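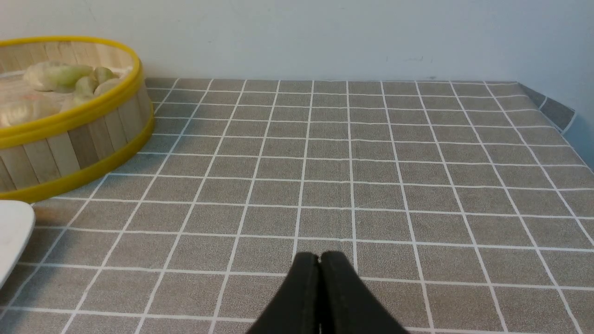
4. El puesto de emplatado: qué cambia para quien trabaja allí

4.1 Contexto del estudio

El obrador de Milalska sirve platos al vapor a comedores de empresa y a dos locales propios. Turno de mañana: 9 personas. Hasta la instalación de la célula Tinov, tres de ellas pasaban casi toda la jornada en el emplatado, de pie, sacando piezas de la vaporera y colocándolas en el plato. Trabajo repetitivo, muñeca siempre en el mismo ángulo, vapor en la cara. En las entrevistas previas casi todas mencionaron el calor antes que el cansancio.

La célula se puso en marcha en abril. Un brazo con pinza de dos dedos, cámara en la muñeca, software de agarre de Erkness. Cubre solo el traslado de la cesta al plato. Relleno, plegado y cocción siguen siendo manuales, igual que el control final.

4.2 Método

Observación en planta durante 62 turnos, diario de incidencias y entrevistas semiestructuradas al principio y al final. Las notas de campo las codificó Gudrun Kvam con el esquema de Swanson (ver apartado 3), revisadas después por un segundo lector. No medimos productividad por trabajadora, fue condición del comité de empresa para darnos acceso y nos pareció razonable.

4.3 Resultados

a) La preparación del puesto pasa a ser una tarea. Antes la cesta se dejaba donde cayera. Ahora hay que quitar la tapa y apartarla, arrimar el plato, dejar las piezas algo separadas. El diario recoge 140 paradas de la célula; la causa más anotada es «piezas pegadas», la segunda «plato movido». Ninguna de las dos estaba en el manual de puesta en marcha. Las operarias las resolvían a mano, casi siempre sin avisar al técnico, y de ahí que el registro automático de paradas quede por debajo del diario.

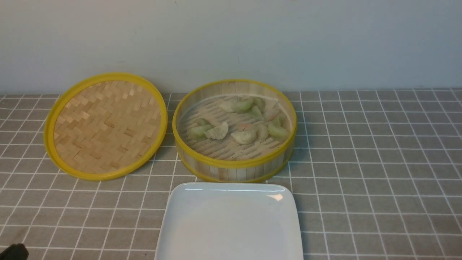

Figura 3. Puesto de emplatado: tapa, vaporera con once piezas y plato vacío.

La disposición de la Figura 3 — tapa a un lado, plato delante de la cesta — es la que el equipo acabó llamando «la buena». No la propuso el integrador. Salió de las propias operarias en las primeras semanas y se transmite de palabra, no hay ficha. Dos entrevistadas la describieron sin que se les preguntara.

b) Saber de masa. Las piezas de envoltura fina dan problemas distintos según cómo hayan quedado: tumbadas, de canto, con el pliegue hacia arriba. Una operaria con muchos años de oficio dice que lo ve «por el brillo». El sistema no, o no siempre. En la práctica es ella quien decide si la cesta entra en la célula o se emplata a mano, decisión que no aparece en ninguna descripcion de puesto ni se paga como tal. Volvemos a ello en la discusión.

c) Ritmo. Resultado mixto. Menos molestias de muñeca declaradas, sí. Pero también queja por la espera: ratos cortos, demasiado cortos para hacer otra cosa, demasiado largos para estar mirando. «Antes me cansaba, ahora me aburro y encima estoy pendiente» (E4). Las tres operarias rotan ahora con plegado, cosa que dos valoran bien y una no. La tercera prefería puesto fijo, lo pidió por escrito.

d) Quién responde del error. Una pieza rota por la pinza cuenta como merma de la célula; rota al separarla a mano antes, como merma de la operaria. La frontera es borrosa y generó roces. A mitad del estudio se unificaron las dos partidas — medida de la encargada, sin consulta al integrador — y las entradas del diario sobre este asunto practicamente desaparecen.

4.4 Limitaciones

Un solo obrador, un solo turno. El lote de referencia para las pruebas de agarre fue de 500 piezas y no incluye los rellenos que se incorporaron a la carta más tarde. Las entrevistas finales se hicieron con la encargada en el edificio, aunque no en la sala; puede haber pesado. Falta además el turno de tarde, donde según nos cuentan la célula se usa bastante menos. Queda pendiente para la segunda fase.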